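Ticket: Product export from Vetisell stops partway, stock counts wrong in Grulten
Status: Closed
Opened: 2019-12-15
Category: Import/export
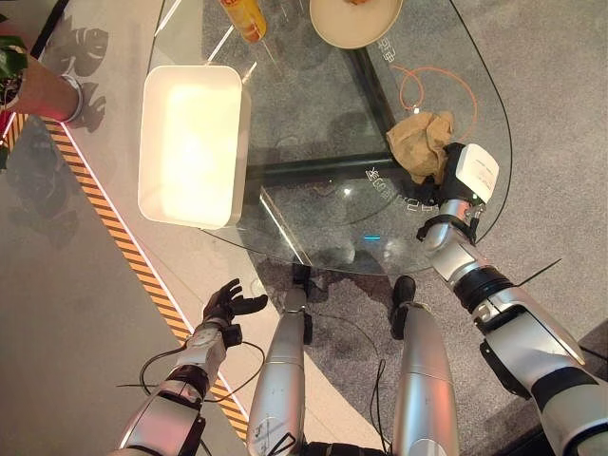
The shop runs on Vetisell and the stock counts are kept in Grulten. An export file goes from one to the other every night. The catalog has 2,487 products, mostly kitchenware and table goods, and until last week all of them came across without errors. Now the nightly file ends early and Grulten marks everything after the cutoff as out of stock. Customers are seeing "unavailable" on items we have on the shelf.

What I tried before opening this:
Ran the export by hand. Same result.
Cleared the export cache and ran it again. Same result.
Logged out, used a different browser. Same result.
Checked disk space on the server. Plenty free.

Error text in the Grulten log:
Row skipped: unexpected number of columns (expected 13, found 14)
File closed before end marker

Reply from support
Please send the last 5 lines of the export file as plain text. Do not open it in a spreadsheet program first, as this can change the quoting. Also tell us which version of the export module you have and whether any supplier feeds were added recently.

Reply from customer
Lines attached. Export module is the one that came with the November update. We added one supplier feed, Vasilakis, the day before the trouble started. It brings in serving dishes and trays. I did not connect the two because the feed itself imported fine and the products look normal in the shop.

Reply from support
Thank you. The last complete line in your file is a Vasilakis product. The description field has a quotation mark in it, used as an inch sign after the tray length. The export module should double that mark when it writes the file. It does not, so Grulten reads the rest of the description as a separate column. That is where the fourteenth column comes from.

This explains the skipped row but should not stop the whole file. Can you check whether the product below it has a line break in the name?

Reply from customer
Yes. The name is "Hima oval platter" and there is a line break after "Hima". It can't be seen on the product page. I only found it by clicking into the name field and moving the cursor along.

I deleted the line break and ran the export again. It got further and then stopped on another Hima item. The whole range has the same thing.

Reply from support
Two separate problems, then. Steps for now:

1. Pause the nightly export so Grulten keeps the last good counts.
2. In the feed settings, turn on "Strip line breaks from names". It is off by default.
3. Under the same tab, add a replacement rule that changes the inch sign to "in".
4. Re-import the Vasilakis feed with "Overwrite existing" checked.
5. Run the export by hand and compare the row count with the catalog.

If you have edited any Vasilakis descriptions yourself, copy them somewhere before step 4. Overwriting will replace them.

Reply from customer
Did all of the above. First try failed at step 4 with a timeout. Second try went through after I set the batch size to the lowest value. Row count in the export is now 2,487 plus the header. Grulten took the file with no skipped rows.

Stock is showing correctly except for discontinued items, which came back as active. I switched those off by hand.

Reply from support
The discontinued items are a known side effect of "Overwrite existing". Uncheck it again before the next scheduled import or they will come back.

The quoting fault has been passed to the developers and a fix is planned for the January release. Keep the replacement rule until then. You can turn the nightly export back on.

Reply from customer
Unchecked. Nightly export is on again and ran clean last night. OK to close.

Resolution: Feed settings changed, workaround in place for inch signs. Linked to open defect in export module.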